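Lisach Opens Two-Arm Test Cell to Visitors at Stustby Site

Probert Hall, Stustby, Aug 26, 2025

Lisach today held an open day at its Stustby site, where visitors saw a two-arm tabletop cell used for Skimis, the company's program for handling household drinkware. The cell was run in the main lab on the ground floor. Sessions were limited to 60 visitors in total, admitted in groups by registration.

The task set for the day was to handle cups and mugs of different shape, color and transparency at a shared work surface. Clear items are included in the Skimis object set on purpose. Their outlines give a vision system little to work with against wood, and they are treated in the program as a separate class for scoring.

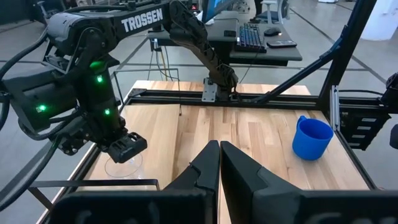

Operators started each session with a short briefing on the task, the stop procedure and the order of the runs. Visitors remained behind a floor line while the arms were powered. Questions were taken between runs.

The cell consists of a butcher-block tabletop inside a black aluminum extrusion frame, with one arm mounted on each side. Both arms reach inward and can work over the middle of the table. A raised wooden board at the rear serves as the placement area for drinkware. A cloth is kept on the table as a soft item for separate trials, and its position is not fixed from run to run.

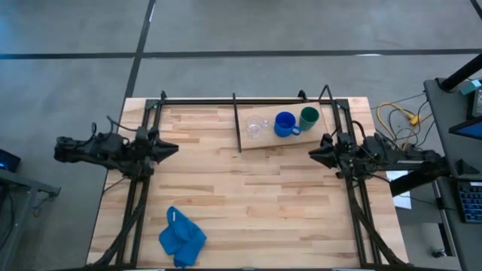
Handle direction is recorded as a variable in all mug trials. A mug with its handle turned toward the table edge calls for a different approach than one with its handle turned toward the center, and the two cases are reported separately. Either arm may be assigned to a mug; the assignment is made before the run and is not changed while the run is in progress.

The Skimis data set held 2434 logged runs at the close of the last reporting period. Of these, 121 used the current table layout. Runs from the open day will be logged under their own heading and will not be merged with the earlier figures.

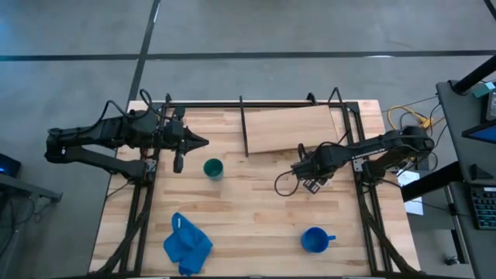
Close-range views

Each run is also recorded from the gripper. The close-range view is used to check finger position relative to the rim and handle before the fingers close. Overhead views give the general layout of the table but do not show this gap in enough detail for review. The two kinds of view are stored together and reviewed by the same operator. 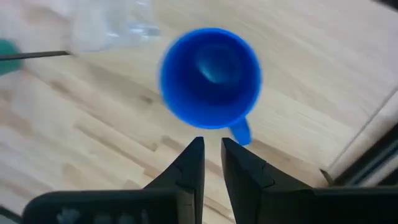
Availability

Lisach will publish a technical note on the table layout, the object set and the scoring method. The note will cover rigid drinkware only. Results for cloth handling will follow in a separate document. No release date has been set for either.

About Lisach

Lisach was founded in 2011 and develops test methods for robotic handling of everyday objects. Its test work is carried out at Probert Hall, Stustby. Requests for a site visit may be sent to the Lisach press office.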